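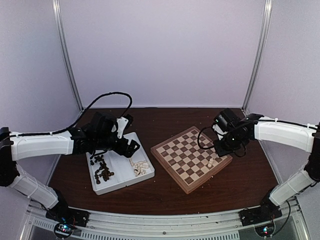
Bolutlow 76 Folding Chess Set

Item code: 2057
Supplied by: Plerkex, Jorkport
Availability: in stock, sent out within 5 working days

Overview

The Bolutlow 76 is a full set for club, school and home use. The board folds along a centre hinge and closes to half its open size, with the pieces stored inside. It replaces the Barajas board, which used the same pieces but had a push-in catch. Spare parts for the Barajas remain on sale while stocks last.

What is supplied

Folding board, 1
Chess pieces, 32
Spare queens, 2 (one light, one dark), making 34 pieces in all
Felt pads, fitted to every piece
Cloth bag for the spare queens

A clock is not included. Score sheets are sold separately in pads.

Board

The squares are set into the surface and sealed with a matt finish. Gloss finishes were tried on early samples and dropped on account of glare under strip lighting. The two halves meet at a seam that should lie flat when the board is fully open. A slight ridge in the first days of use is normal if the set has been kept in a cold store, and will settle at room temperature. If it has not settled after a week, contact the service desk before adjusting the hinge screws.

The board carries no letters or numbers along its edges. A version with marked edges can be ordered for schools at the same price, though delivery takes longer.
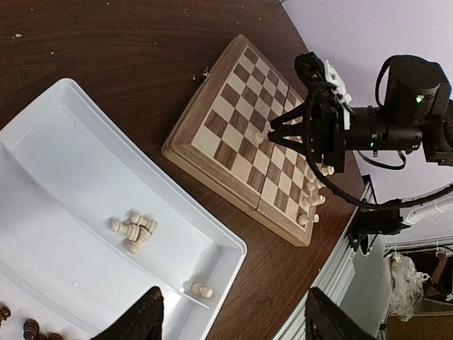

Bramwick Chess Club wrote to us in October that the hinge seam had given no trouble over a full season of league matches, but that the felt pads on the rooks wore through well before the others, and asked whether pads could be bought singly. They can. Rook pads are now listed under spares and are sold by the piece or by the sheet.

Pieces

The pieces are turned and sanded, then waxed. Small differences in shade between pieces of the same side are to be expected and are not treated as a fault. Kings and queens are weighted. Pawns are not weighted in the standard set.

Care

Wipe with a dry cloth. Do not use spray polish on the squares, as it leaves a film that makes the pieces drag. Brush grit out of the hinge before closing the board. Keep away from radiators and direct sun. Marks on the frame can be removed with fine wire wool, working along the grain.

Spares

Hinge with screws
Felt pads, single or sheet
Single pieces, light or dark
Catch for Barajas board (old pattern)

Quote item code 2057 with all orders for spares.

Returns

Unused sets may be returned to the Jorkport warehouse in their original carton. The collection counter is closed on Sunday.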